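14 shares | 2 comments

I went to Pavelby with $3310 and a plan to spend every cent on an arm. Kyrylo Melnychuk, my guide at Stomura, talked me down fast - start with the gripper and a simulator, he said, and price the arm in November. 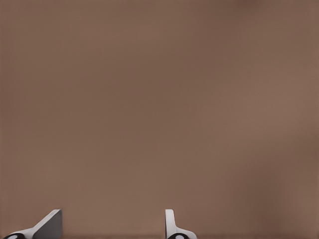
What should a small shop buy first?
Simulator time, and enough of it to try your own parts before you order any hardware.

My quote came to $1253, with 20 hours of setup help thrown in (I used them all!). I'd budgeted nothing for training, which was silly of me.

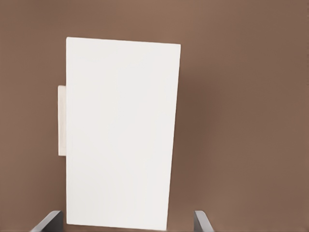
So I moved some of the arm money over to training, and I still had enough left for 2 spare sets of fingers. Khrystyna-Mariia Stasiv at Lungate wants me to look at leasing next - I'm waiting on her numbers.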